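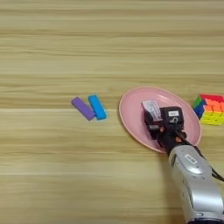

Re: Hawthorne allotments - water, the hedge, and the June plot swaps
Posted by Celeste Paiva, June, 7.40 am
Last updated: June

Morning all, quick one before work so excuse the typing.

Ye-rin Pyo wrote:
> Hi everyone. Three things from me. The trough by the bottom
> gate was dry again last night and the one by the sheds is very
> low. Is it the float valve or is the supply off? I carried cans
> from the top tap for the beans but can't do that all week.
>
> Second, the hedge along the Jirton Lane side is over the path
> and you can't get a barrow past plot 40 without scratching
> your arms. I know there are birds in it so I haven't touched it.
>
> Third, does anyone want half my leeks? I sowed far too many.
> Pencil thick, ready to go in now. Variety is on the label but
> the label has faded, sorry.
>
> Ye-rin

Water first. It's the valve. Went down after tea and had the lid off, the arm is bent and it sticks shut. Wiggled it and it filled, but it'll stick again so if you find it dry lift the lid at the left hand end and push the arm DOWN gently. Don't force it, the plastic bit is cracked already. I've asked Endutel for a new one, they want 81 pounds fitted which seems steep for a float on a stick. If anyone can do it for less shout before tonight, otherwise I'll say yes to them. Shed trough I didn't look at. Sorry, ran out of light.

Meter reading while I was there was up 226 on last month. That's a lot even with the dry spell. Please check your hose is off at the tap and not just at the gun end, the old connectors drip all night. And no sprinklers left on, it's in the rules, page 3.

Hedge. Agree it's bad. There's a blackbird on a nest level with the water butt on 40, I've seen her going in and out, so no shears near there until they've fledged. The stuff right down at barrow height by the gate is mostly bramble, and that can come out by hand if you look carefuly first. Bring your own gloves. Put it on the heap and NOT in the compost bays, someone did that last year and we were pulling roots out till Christmas.

Plot swaps. Two people have asked to move to the top end, and one wants a half plot. I've got the list, if you want to be on it email me direct, don't reply all. Anyone who has paid for the year keeps their rent the same until it's up.

Leeks, yes please, I'll have twenty or whatever's left after others. Mine got eaten, slugs I think, gone in a night. Do you trim the roots before planting? My dad always did and I never have and can't say I see any diffrence. Deep hole, drop it in, fill with water, leave it alone.

Oh and the seed order. The Brilusov catalogue is in the shed on the nail. Autumn onion sets and garlic go on the sheet behind the door, name and plot number please, last time there were four lots of garlic with no name on and they sat there sprouting.

Got to run, bus

Celeste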